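Hultoscombe Makers Forum > General > Can a machine do the chores yet?

distby_dan76
Saw the Plurano demo at the weekend. Two arms, tidied a kitchen in 10 minutes. I'd put money down if they sold it.

gasketface
10 minutes of video. How many takes? We trialed an arm at the shop last January and it dropped 31 parts in one shift. I can sweep faster than it can find the broom.

distby_dan76
That was a fixed arm with no camera, though. Not the same thing.

gasketface
Same sales pitch.

karimi_bench
Dan's half right, they do see better now. I still wouldn't let one near my dishes.

slowfeed20
Bagging groceries is my test, and I don't think anything passes it at a price a normal house could pay. Rigid boxes, fine. Soft stuff moves when you touch it. In the shot I'm posting, the right gripper has its fingers at a round orange plush and the paper bag is lying flat on its side, handles everywhere. Standing that bag up and holding it open is the hard bit. Dan, would you bet on it with real eggs?

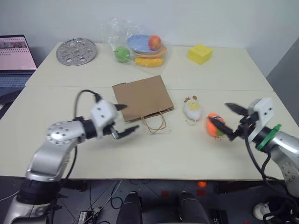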